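How do you teach a robot to put the washing away?

You probably know how to hang a T-shirt on a hanger. You may not like doing it, but you can do it without thinking much. For a robot, it is one of the harder jobs in the house.

At the Hirnau lab, a small team has spent a long time working on this problem. Liesbeth Schouten leads the team. Toon Verschueren looks after the robot arms, and Mieke De Smet writes the computer programs. They wanted to answer one question: does a robot learn better if it sees the same job done the same way many times, or if it sees the job done in lots of different ways?

Why clothes are difficult

Robots have worked in factories for many years. A factory robot might pick up a metal part, turn it round and put it down again, thousands of times a day. The part is always the same shape and it is always in the same place. The robot can follow a list of movements and never needs to look.

Clothes don't work like that. Drop a pair of shorts on a table ten times and you will get ten different heaps. A sleeve may be hidden underneath. The waistband may be twisted. When you pull one corner, the rest moves as well, and you can't always tell where it will go.

You solve this with your eyes and your fingers. A robot has cameras instead of eyes, and most robot hands are simple grippers, with two fingers that open and close like a pair of tongs. That is not much to work with.

Learning by copying

The team used a method called imitation learning. "Imitation" means copying. First a person moves the robot's arms to do the job, using a set of controls. The computer saves everything: what the cameras saw, where each arm was, and when the grippers opened and closed. One complete go at the job is called a demonstration.

After that, the computer studies the demonstrations and looks for patterns. If the collar is on the left, the arms usually move this way. If the cloth is bunched up, they usually pull it flat first. The part of the program that stores these patterns is called a model. When the model is ready, the person lets go of the controls and the robot has to manage alone.

You have learned things this way too. You may have watched someone tie shoelaces before you tried it yourself. The difference is that you needed to see it a few times and the robot needs to see it hundreds of times.

The test

Mieke made two models. She called them Jisen A and Jisen B.

Jisen A learned from 1000 demonstrations that were all very much alike. The same grey T-shirt was used every time. It started in the same spot, and the rest of the table was kept bare.

Jisen B also learned from 1000 demonstrations, but these were mixed. The team used shirts, shorts and vests in different colours. They moved the hangers about. They also put other things on the table, the sort you would find in a bedroom, so that the model would have to work out which things mattered for the job and which did not. 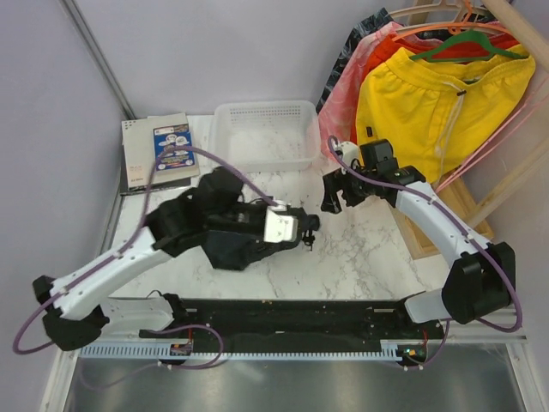
Recording all of this was slow work. Ans Smits, who did many of the demonstrations, says her first tries were clumsy and she often dropped the hanger. Those tries were thrown out, along with any where a camera had stopped. The numbers above are only the good ones.

When both models had finished learning, each was given 100 goes with clothes it had never seen before. To count as a success, the garment had to be on the hanger and the hanger had to be on the rack, with no help from a person.

What they found

Jisen A did very well with its own grey T-shirt. With new clothes it had trouble. It reached for the spot where the T-shirt used to be, even when the new garment was somewhere else. It managed 34 of its 100 goes.

Jisen B managed 81.

So the mixed demonstrations worked better. The team then tried giving Jisen B fewer of them, to see how low they could go. With 621 it did nearly as well as before. Below that, it started to make more mistakes, mostly with thin straps and slippery cloth.

What still goes wrong

A success rate of 81 in 100 sounds good, but think about a whole basket of washing. You would find quite a few things on the floor. The robot is also slow. It takes several minutes over a shirt that you could hang up in a few seconds.

It can't feel very much either. When you pick up two socks by mistake, your fingers tell you. The robot has to notice with its cameras, and often it doesn't. Toon is now fitting the grippers with small sensors that measure how hard they are pressing. The team will start testing them after the holidays, beginning with socks.

Words to know

Demonstration: one complete go at a job, done by a person and saved for the robot to learn from.

Gripper: the part at the end of a robot arm that takes hold of things.

Model: the part of a computer program that has learned patterns from examples.

Sensor: a device that measures something, such as light, heat or pressure.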